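Small launchers should fly their spare mass

Every rocket that leaves the pad below its full capacity is carrying ballast. On the first Mendard flight it was 60 kilograms of steel plate, bolted to the adapter ring to keep the balance right. Universities would have lined up for that mass if anyone had asked them.

I have heard the objections. Student payloads show up late, and their paperwork is thin. A loose bracket on a cheap cubesat can wreck a customer's satellite. These are real problems, and the Akum rideshare program dealt with them by setting a hard cutoff in December and flying plate in the slot of any team that missed it.

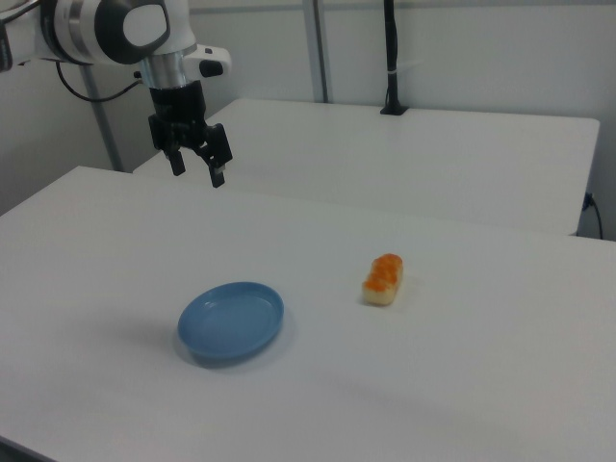
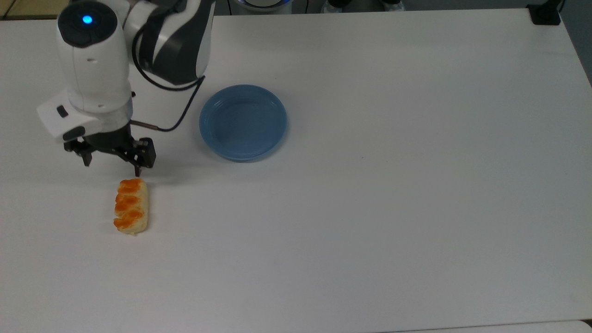

Robotic arm with its black gripper, two views.

Cost is the weaker argument. Gustau charges 2,540 dollars a kilogram for a secondary slot and still leaves nearly 25 kilograms unsold on a typical flight. Giving that away loses the company very little. A vibration test at Chisholm takes a day, and the school can pay for it.

What I would like to see is a plain rule: any launch with public money in it publishes its spare mass a year ahead and offers it free to schools. Steel plate goes on only if there are no takers.

Facundo Barrientos

Last updated: 1 February 2025

Comments

orbitdad: A year ahead is too early. The mass budget moves right up to shipping.

K. in Tucson: Our team waited three years for a slot. I'd take ten kilos and a bad orbit.

plumbline: Who pays the insurance?

Contact | Copyright | Back to top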